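Robotics Club Forum > Student Projects > Simulation
Topic: Wrist camera training in simulation, how strange should the background be?
Started by laine_d, November 2021

laine_d
Hello all. I am Laine Dambrauskienė, I help with the student robotics club at the Lukoševičius school. This year we have a small group who work only in simulation, because our real arm is shared with two other classes and the students wait too long for their turn. The project has the name Dullance (the students voted, please do not ask me what it means).

The task is simple to say. The arm must come down to a small grey block and close the two fingers on it. The policy sees only the wrist camera. We train on rendered images and then test in other rendered rooms which the policy never saw. In the plain room with white walls it succeeds very well. In a room with some textures it becomes much worse, and I would like to hear how other clubs choose their backgrounds. We have 2000 episodes at the moment, all in the plain room and in 43 variations of it, where only the color of the wall changes.

Flillon
Wall color alone will not help you much. The network learns "flat area = ignore, anything with an edge = block". As soon as you give it a wall with bricks, it has edges everywhere and doesn't know what to do. Put real clutter in there. Posters, signs, pipes, patterned cloth, whatever your asset folder has.

oldservo
Disagree, at least for beginners. We did the heavy clutter thing in May with our second-years and they spent the whole term looking for bugs that were just bad scenes. Objects floating, objects inside the table, light coming from nowhere. Get the plain room solid first. What is your success rate there?

laine_d
In the plain room the students are satisfied with it, they miss mostly when the block is turned with its narrow side to the fingers. I agree that this part should be repaired first. But I don't want that they work until spring on one white room, they lose the interest.

Flillon
Then fix the grasp angle and do the scenes in parallel. Two groups. It's a club, you have more than one student.

kestrel_9
Can I ask what resolution you are rendering? We had trouble that looked like a background problem and was a resolution problem. At low resolution the brick pattern turned into a kind of noise, and the small parts disappeared in it.

laine_d
We render large and reduce it before training. I will ask the student who wrote this part for the exact numbers. He is careful, but he changes it often and does not always write it in the log.

oldservo
That's your first bug right there. Make them log it.

laine_d
Yes, you are right. I have told them now. It goes in the config file and the config file is saved together with the episodes.

donley_lab
We run the Donley summer course and we had the same argument every year. What worked for us was steps. Level one plain, level two one texture on the wall, level three wall and backdrop, level four anything goes. The students plot the success for each level and they can see where it falls. If it falls between one and two you have an edge problem, and if it falls between three and four it is usually that something in the background looks like your object.

The mistake we made was to leave the camera straight in all the levels. A wrist camera is almost never straight. You need tilt in the data from the beginning.

Flillon
+1 for tilt. Random roll on the camera, every episode.

oldservo
Random roll on every episode is too much. The arm does not take every roll angle in its real work. Use the angles the arm reaches when it does the task and sample from those. Otherwise you teach it poses that it never needs and pay for them in training time.

Flillon
You pay for them once. Compute is cheap.

oldservo
Compute is cheap for you. School club, remember.

laine_d
Thank you for both opinions. We have one computer with a good graphics card and it is also used for the video lessons, so oldservo is nearer to our situation. We took the angles from the recorded trajectories.

I come back after some work. The students made levels two to four as donley_lab wrote. Level four was given to the youngest two, and they took the instruction "anything goes" very seriously. I add one view from the wrist camera.

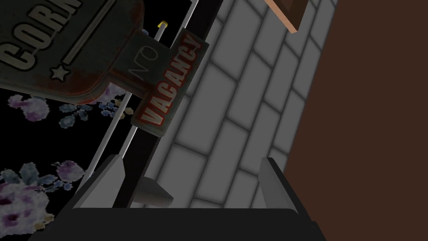

Level four, wrist camera view. The target is the small grey block between the fingers.

The results until now, with 1000 new episodes for each of the levels two and three: level two is nearly as good as level one. Level three loses a little. Level four we only test, we do not train on it, and there it falls down strongly. The students think that the grey brick wall is guilty, because the block is grey too. I think that it can be also the big letters, they have very strong edges. How would you separate these two?

kestrel_9
Love the NO VACANCY sign. Swap one thing at a time. Same scene, same seed, wall changed to a different color and everything else left as it is. Then put the wall back and hide both signs. If you change two things together you will learn nothing from it.

donley_lab
My money is on the wall. Grey fingers, grey block, grey bricks. In our course the letters were never a serious problem, the network learned quickly to ignore them. Also look at the dark post that the block lies at the foot of. If the shaded underside of the block melts into it, the outline is half gone at small resolution.

Flillon
I would bet on the signs, to be honest. That rust along the border is a lot of high contrast detail. And the flowers on the black backdrop too, these are small bright shapes with nothing around them. That is exactly what a block looks like to a network that grew up in a white room.

oldservo
Flowers that size are blurry, I doubt it. But test it, it costs one evening.

laine_d
So we have three suspects: wall, signs, flowers. I will let each student defend one and make the test for it, this will be a good lesson. For every variant we keep the same seeds, as kestrel_9 says.

One more question. The student with the config file wants to train on level four also, with 3584 episodes (he likes numbers which divide well for the batches). I said to wait. Is this correct?

oldservo
Correct. Once you train on it you can't use it as your test anymore.

Flillon
Or build a level five for testing and train on four. That is what I would do. You said yourself they lose interest when they have to wait.

laine_d
This is also possible — the youngest two will be very happy to build a level five. First the three tests, then I decide. I will write the numbers in this topic when we have them, and the resolution also, it is in the log now.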